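Workshop notebook, June 5, 2021
Waxed cotton, batch three, and the trouble with the black

Back at the bench after a fortnight of doing nothing but zips. I want to get this down before I forget which pot was which, because last time I wrote the recipe on the back of an envelope and then posted the envelope.

So, the wax. Batch one was far too stiff (you could have stood the cloth up in a corner and hung a hat on it) and batch two was lovely to handle but came off on everything it touched, including the cushion on the good chair. Batch three splits the difference. I melted 700 grams of the Tostach block in the double pan, slowly, and added 100 grams of the soft Mengal dressing once the last lumps had gone. No turps this time. I know some of you swear by it but I get a headache that lasts until supper, and the smell hangs about in the cupboard for weeks.

I brushed it on hot with the wide brush, working along the warp, then went over it with the hairdryer on its lowest setting until the shine sank in. The brush wants to be properly warm too, or the wax drags and leaves little ridges. I'd forgotten that and spoilt the first strip. It'll do for a tool roll.

Test pieces were all cut from the same end of the olive cloth, 30 cm square, and left hanging overnight on the line by the window. In the morning I made a dip in the middle of each one with my thumb, poured in a bit of water and went off to do the invoices. Results:

Batch one: no drips at all, but white cracks wherever I folded it.
Batch two: one damp patch, greasy fingers, greasy pen, greasy invoices.
Batch three: dry underneath, folds nicely, a faint bloom on the crease that rubs out with a warm hand.

I'm very pleased with that! It's the first one I'd put on a coat that somebody was paying for. 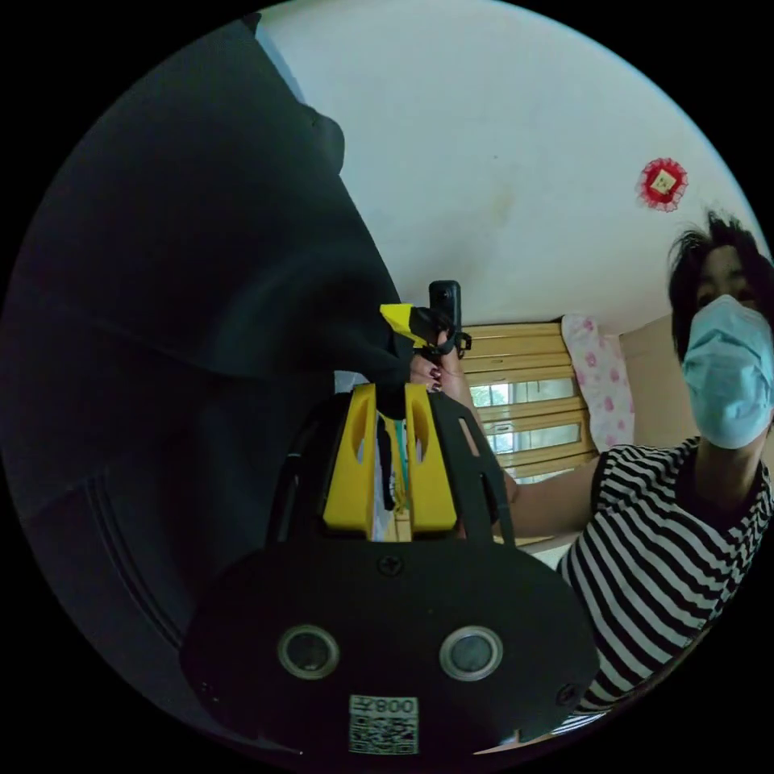 Now, the black. Olive and brown are forgiving, they go a shade darker and look as if they've had an interesting life. Black shows the lot. Every brush mark, every bit of fluff, every place where I stopped to answer the door. I tried batch three on an offcut and it came up patchy, with a greyish cast in some lights that I really don't like. A second coat made it worse. What helped in the end was ironing it between two sheets of brown paper, quite hot, and letting the paper take off the extra. Do change the paper often. I didn't, and ironed the first lot of wax straight back in.

I also had a go at tinting the wax with a little of the black shoe cream, as suggested at the last open evening. It does even the colour out, I'll give it that, but it rubbed off on a white hanky after two days, so it's no good for anything with a pale lining. Might be fine for a bag. I'll leave the tinted tin on the lower shelf with a big X on the lid — please don't use it on anybody's jacket.

Seams next. The Wedel pattern has you wax the pieces before sewing and I've gone right off that idea. The needle gums up, the foot sticks, and you're stopping all the time to wipe everything down with a rag. For the Drirodari coat I sewed the whole body up dry, flat-felled the side seams, pressed them, and only then waxed from the outside. Much nicer to work on. The wax creeps into the stitch holes by itself if you go over them with the hairdryer and a bit of patience. I ran water down the side seam under the tap afterwards and the inside stayed dry, apart from one spot near the underarm where I'd unpicked and resewn it. Old needle holes, I should think. I've rubbed a bit of the plain block into them and will try again once it's had time to settle.

Needle: size 18 for the thick parts where the pocket meets the side seam, which is heavier than the pattern asks for, but the recommended one bent on me twice. I went back down a few sizes for the collar. Thread is the ordinary bonded polyester. I'd love to use cotton for the look of it and maybe I will on my own coat, where I'm the only one who'll be cross if it rots.

The sleeves aren't right yet. There's a pull across the back when you reach forward, and I can't decide if the sleeve head is too shallow or the back is too narrow. Probably a bit of both. I've let out what I could from the centre back seam and chalked a new line for the armhole. If that doesn't sort it I'll put in a gusset, though I was hoping to get away without (gussets and I have a history). The collar sits well, at least, and the cord facing doesn't scratch.

A word about pins. Please don't pin the waxed cloth anywhere it'll show. The holes stay. You can coax them shut a bit with a warm thumb but they never quite go, and on the black they catch the light like anything. I've moved the clips out of the button drawer and into the blue tin so there's no excuse, and that goes for me as well.

Costs, for whoever does the next order: the Tostach block has gone up again, and they'll only knock something off if we take up to three months' worth in one go. I can't see us getting through that much before the autumn. The Mengal keeps well if the lid is on tight, so I'd sooner stock up on that. We're also low on brown paper, beeswax thread polish and the good chalk, the kind that brushes out. The waxy chalk is useless here for obvious reasons and I've put it back with the tailoring things.

Still to do:
Re-test the underarm seam.
Cut the new armhole and tack the left sleeve in before touching the right.
Try batch three on the heavier canvas, one coat only.
Find out how the black behaves after a proper soaking and a slow dry, away from the heater.
Wash the double pan. It's mine, I'll do it.

The coat needs to be finished by July, and it wants a week hanging somewhere airy before it gets folded into a box. I'll leave the test squares on the line with their labels on, so have a feel of them when you're passing and write what you think underneath.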